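Frequently asked questions about wool felt, care and orders

Hájek Felt Workshop, Undanau

We collected on this page the questions which come to us most often by mail and at the counter. If your question is missing, please write to us. We answer in English, German and Czech, usually in two working days.

What is the difference between wool felt and craft felt?

Wool felt is made from sheep's wool, which holds together because the fibers have small scales and catch each other. Craft felt from the supermarket is mostly polyester or acrylic, pressed with needles in a factory. It is cheaper and the colors are strong, but it becomes shiny when you iron it and it does not shape well over steam. Both can be good. For a child's costume that will be worn one time, we would also buy the cheap one.

Is your felt 100 percent wool?

The Seltari sheets are 100 percent wool. The Testari sheets are a mix of wool and viscose, and we sell them by the meter for bags and table runners. The label on the roll always says which one it is. If you received cut pieces without a label, send us the order number and we will look.

Which thickness should I take?

For small sewn figures and flowers, take the thin sheet. For slippers, coasters and anything that must stand up alone, take the 4 millimeter sheet. A normal household needle goes through it, but your fingers will be tired, so please use a thimble. Most home sewing machines can manage two layers of the thin sheet. With the thick one we have heard different experiences, and we suggest to try on a scrap first.

Can I wash it?

Yes, by hand, in cold water, with a little wool soap. Do not rub and do not wring. Press the water out in a towel, pull the piece into its form and let it dry flat. Please do not dry it on the radiator. Sheets that were not washed before sewing can shrink a little in the first wash, so if the finished thing will be washed often, wash the sheet before you cut.
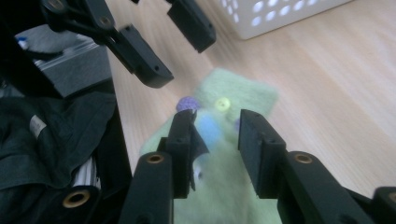 Reading time: 4 min

My felt is getting fuzzy. Is it a fault?

No. Some fuzz on the surface is normal for wool, and on places that are touched often it comes sooner. You can cut it with small sharp scissors or use a fabric shaver on the lowest setting. Do not pull the fibers out with your fingers, because longer ones will follow and the place becomes thin.

Why is my green not the same as the green on the website?

Every screen shows colors a little differently, and every dye bath also comes out a little differently. The light green is the most difficult one for us. It looks more yellow under a warm lamp and more gray next to a north window. If you need several sheets for the same project, order them together and write "same bath" in the comment field. We can send a sample card for the cost of the stamp.

Will the color come off on my furniture?

When the felt is dry, no. When it is wet, dark red and dark blue can leave a mark on light wood or on a white tablecloth. Put something under it until it is fully dry.

How do I protect it against moths?

Moths like wool that lies quiet in a dark place. Take the things out from time to time, shake them and let them have air. Lavender and cedar help a little, but they do not kill eggs. If you suspect that moths are already there, close the piece in a plastic bag and leave it in the freezer for 2 weeks, then brush it well outdoors.

Is felt safe for small children and pets?

The material itself, yes. Sewn-on buttons and beads are not for children under three years. For dogs we would be careful in general, as many of them like to chew wool and will swallow pieces.

Can I glue it?

You can. White craft glue works on thin felt if you use very little and spread it with a card. Too much glue goes through to the other side and dries as a hard dark stain. For slippers and bags, sewing is better.

How long does delivery take?

We pack on Thursday. Orders which arrive before noon on this day still go out with the same post. In January the workshop is closed for cleaning the machines, and during this time orders wait until we open again.

Can I return cut felt?

Whole sheets, yes, in 30 days and unused. Felt which we cut by your measures we cannot take back, except when the mistake is ours. In this case please send us a photo with a ruler next to the piece.

Do you buy raw wool?

Only from farms near Undanau, and only in spring. Please write before you bring it, as our storage room is small and nearly always full.

Do you give courses?

Not at the moment. We will put the dates on the front page when there are new ones.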